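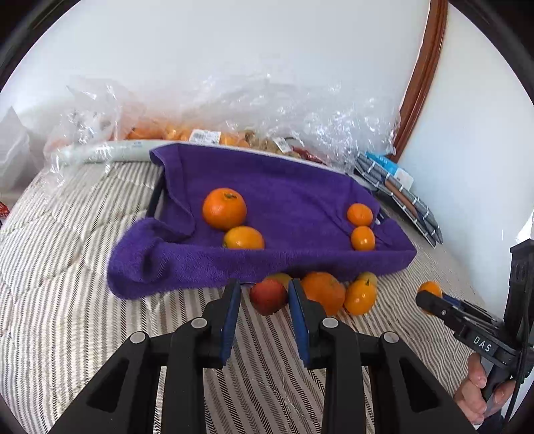 **Demonstration gathering** is the part of robot learning in which a person does a chore so that a machine can be shown, many times over, how it was done. At Menholm, the household tasks program run by Dandent, the chores are small and the patience required is considerable. Operators carry a gripper in each hand, fitted with a camera, and use them to move ordinary things about ordinary rooms. Fruit is a favourite subject, being cheap, round and uncooperative. A typical fruit task has oranges both on a towel-draped tray and down on a quilted mattress or bedspread, with an apple among the ones on the bedspread, and the operator works with blue-padded fingers that open and close in parallel.

## Method

Each attempt is called an episode and lasts no longer than 30 seconds. The operator starts with both grippers open, moves one piece of fruit, lets go and backs away. Episodes in which the fruit rolls off are kept in a separate folder, which has grown faster than anyone planned. The Menholm handbook asks operators to move "at the speed of a person who is not being watched," an instruction that has slowed everybody down.

Surfaces are changed often. A system that has only ever seen fruit on a bare kitchen counter tends to treat a quilt as a personal insult, and soft bedding shifts under the fingers in ways a counter doesn't.

## The Waltero set

The program's first released collection, known as Waltero, holds 2,624 episodes. Of these, 897 involve citrus and 292 use both grippers at the same time. The two-handed episodes are the most requested and the least enjoyable to record, as the grippers like to bump into each other over small tangerines.

## Labelling

Labels are written in a plain-text format called Talebi, one line per episode, giving the object, the surface and the outcome. Early versions had no agreed word for a mandarin, a tangerine or a clementine. The current version calls all three "small orange," a compromise that still draws complaints from the labelling desk, mostly on Mondays.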